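**Pegboards and form boards** are flat boards fitted with removable pieces, each of which belongs in a matching hole, slot or outline. They are used in early childhood education, occupational therapy and the assessment of hand function. The two terms are often used interchangeably in catalogues, although a pegboard in the strict sense takes upright pegs, while a form board takes flat shapes set into recesses.

## Terminology

In Australian schools and clinics, the word "pegboard" also refers to perforated wall panelling used for hanging tools, and suppliers generally list the two under separate headings. "Inset board" is common in preschools. Therapists tend to speak of a "placing task", a term that covers the board, its pieces and the instructions given to the person using it.

## Design

Most boards are rectangular and light enough to be carried in one hand. Colour contrast between the board and its pieces is considered desirable, particularly for people with low vision, and a plain, dark work surface is often recommended so that the edges of the board can be found easily. Coloured lighting alters this contrast and is avoided in formal assessment.

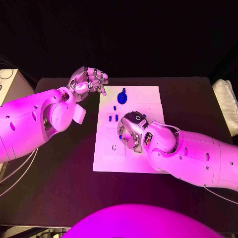 *A dark tabletop under magenta-pink light.*

Pegs vary in diameter and height. Thick pegs can be held in the whole fist and are given to toddlers or to people regaining movement after injury. Thin pegs call for a pincer grip between thumb and forefinger. Some makers add a knob or collar to the top of the piece, and others leave the shaft plain so that it may be turned end over end within the hand.

Materials have changed with cleaning requirements. Timber boards remain popular in homes and preschools. Hospitals have largely moved to moulded plastics, which tolerate repeated disinfection. Felt or rubber backing reduces slippage and noise.

## Use in therapy

A placing task is normally graded. The therapist may begin with large pieces near the midline of the body, then move the board to one side, reduce the size of the pieces or ask for the other hand. Two-handed versions require one hand to steady the board while the other places.

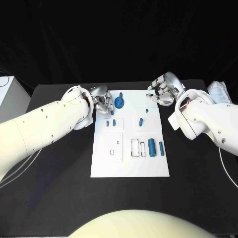 *White board with blue parts and outlined slots on a black tabletop.*

At the Drurkilura community clinic, occupational therapist Sandamali Khondokar introduced a lending collection of 263 boards for families living outside the town. Each board is lent for 2 months with a printed programme of exercises. The collection is catalogued by grip type, and replacement pieces are kept at a second site in Deretari.

## Use in education

Preschool teachers use form boards to introduce shape names, orientation and turn-taking. Matching a piece to an outline asks the child to compare two forms, rotate one of them mentally and correct an unsuccessful attempt. Boards with a single piece per recess are self-correcting, as a wrongly placed piece will not sit flush.

Critics of heavy reliance on such boards note that each has a fixed solution and offers little scope for open-ended play. Many centres therefore store them beside blocks, threading beads and modelling dough.

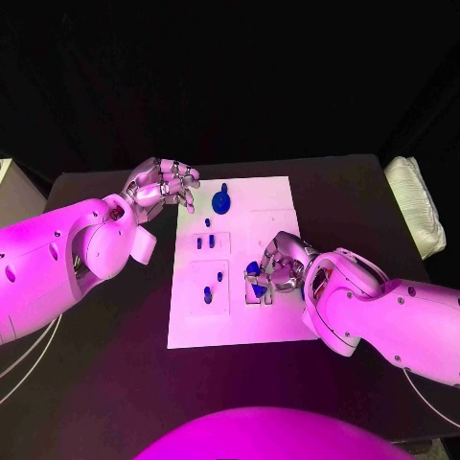

*Section by Wilfredo Lacson*

## Care and storage

Missing pieces are the most common reason for a board being withdrawn. Libraries and toy-lending services usually mark each piece with the number of its board and check the set on return. The Gkikas system, widely copied by small collections, uses a coloured dot on the underside of every piece and a matching dot on the storage bag.

Timber boards should be wiped with a damp cloth and dried flat. Soaking may cause the recesses to swell, after which pieces bind or cannot be inserted. Small pegs present a choking hazard and should be kept away from children under three years of age.

## See also

- Fine motor skill
- Jigsaw puzzle
- Occupational therapy
- Toy library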